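Purkier Two-Arm Tabletop Cell: Product Page and Service Notice

Home / Bench Systems / Two-Arm Cells / Purkier

Please read the service notice further down before you power up, even if yours has been running happily for months. It concerns the cable loops at the wrists and what happens when one of them catches.

About the Purkier

We've been building small bench systems at Plurna for a good while now, and the Purkier is the one people write to us about most. It's a pair of arms on a shared mounting bar, set along the front of a walled table, and it was designed for the fiddly household sort of job: picking up cloths, moving trays, taking lids off boxes, sorting baskets from one side to the other. Schools like it, small labs like it, and we have a couple of customers who run theirs in a spare bedroom (lovely to hear from you both, and yes, we're still working on a quieter fan!).

Each arm has its own controller board, and both talk to the Gernero software that comes with the cell. Cables run up the outside of the links so that you can get at them without taking the arm apart, and that choice has saved our customers an awful lot of time over the years. It's also where this notice begins.

Service notice: wrist cable snagging

In February a customer told us that the right arm on their Purkier had stopped halfway through a reach and then, after a restart, swung back harder than it should have. There were no injuries, we're very glad to say, but a basket went over the wall of the table and the wrist connector was pulled partly out of its socket. We asked them to send the arm back and had it apart on our own bench within 15 minutes of opening the crate.

The cause was a plain one. The cable had been left with too much slack at the gripper end, and the loop had hooked over the rim of a tall basket standing behind it. The arm kept pulling until the joint reached its load limit and stopped, as it's meant to. The trouble came afterwards, when older Gernero software tried to finish the move on restart without checking where the arm was first. With the cable still caught, that stored-up pull let go all at once.

We then wrote to everyone who had bought a cell with the external cable run, 334 of them in all, and heard back from 131. Most had seen nothing unusual. A few described a small jerk on restart that they had put down to a worn joint, and we think it was very likely the same fault.

Since then we've gone back to testing with the sort of clutter people really do leave on their tables. Our test layout has a cloth, a tray, a lidded box and several baskets, with the purple cables left looping high over the grippers, which is how a good many customers run theirs.

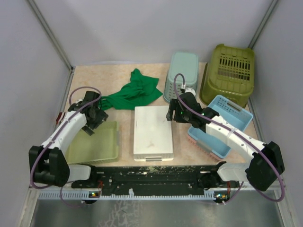 What we'd like you to do

1. Switch off at the wall and wait for the lights on the controller boards to go out. Don't rely on the software stop for this job.

2. Support the arm with one hand and move it slowly through its whole reach. Watch the cable at the wrist as you go. If it touches anything taller than the gripper, either move that object or shorten the loop.

3. Shorten the loop by drawing the spare length back towards the base and fastening it with a cable tie. Leave enough for the wrist to turn fully both ways. A tight cable will wear through in time, so please don't overdo it.

4. Check the connector at the wrist. If it looks crooked or feels loose, leave the arm off and get in touch with us.

5. Update Gernero to version 2 or later. The new version asks you to confirm that the arm is free before it moves after any load stop.

If an arm stops on its own while you're using it, keep your hands and face outside the walls, cut the power, and free the cable only after that. We know it's tempting to reach in and flick the loop off with a finger. Please don't!

Parts and help

The Baidoo cable clip kit is free to all Purkier owners, whatever the age of the cell, and includes low-profile clips for both arms and a spare wrist connector. Send us your serial number (it's on a label under the mounting bar) through the contact form and we'll pop one in the post. Repairs to a connector damaged in this way are covered too, including freight both ways.

New cells now leave our workshop with the clips fitted and the updated software installed.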